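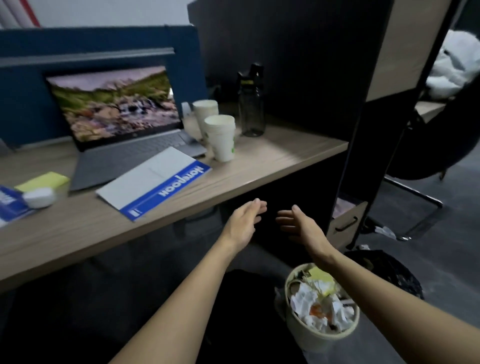

3. Methods

3.1 Setting and participants

The study was carried out at the head office of Omia, a billing services company that moved from assigned seating to shared desks one year before data collection began. All staff on the two open floors were invited by email. Of the 219 who agreed to take part, 187 completed both questionnaires and kept the seating diary for the full period. The remaining 32 were left out of the main analysis but are included in the attrition check in Section 4.4.

Participants worked in billing, customer accounts, payroll or internal support. Team leads were included if they had no private office. Contractors were excluded, as many of them were in the building for less than half the study period.

3.2 Seating diary

Each participant recorded where they sat, when they sat down and when they left, using a short web form. A new entry was made whenever a person changed desks for longer than 30 minutes. Lunch and meetings did not count as a change. In total, 2927 entries were collected. Entries with no desk number were matched to the booking log where possible and otherwise dropped.

From the diary we derived two measures. Seat return is the share of a person's entries made at their most used desk. Neighbor return is the share of entries in which at least one person at an adjoining desk had also been there on the previous working day. The second measure follows Kurup in treating familiar neighbors as separate from a familiar place.

3.3 Desk types

Desks were coded into 3 types by the first author and, independently, by Vasanthi Reddy. Disagreements were settled by a visit to the desk in question.
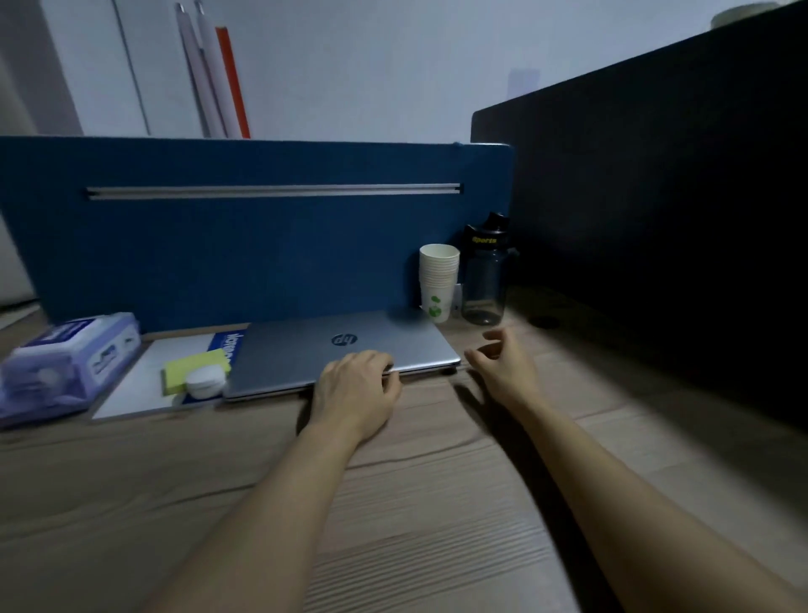

Figure 2. Closed laptop on a desk with a fabric divider (Type B).

Type A desks stood in open rows with no barrier between facing workers. Type B desks had a divider at the back, and Type C desks were enclosed on more than one side. We coded the barrier only and ignored the equipment on the desk, so a Type B desk was coded the same way when a laptop sat closed against the blue divider, as in Figure 2, as when the desk was clear. Divider height was recorded but is not used in the models reported here.

3.4 Questionnaires

Perceived control over the workspace was measured with the Plesis short form at the start and end of the study. Two items about room temperature were removed after the pilot, in which most respondents took them to be questions about the building as a whole. Cyril Lockwood ran the pilot in November with staff from another site, none of whom took part in the main study.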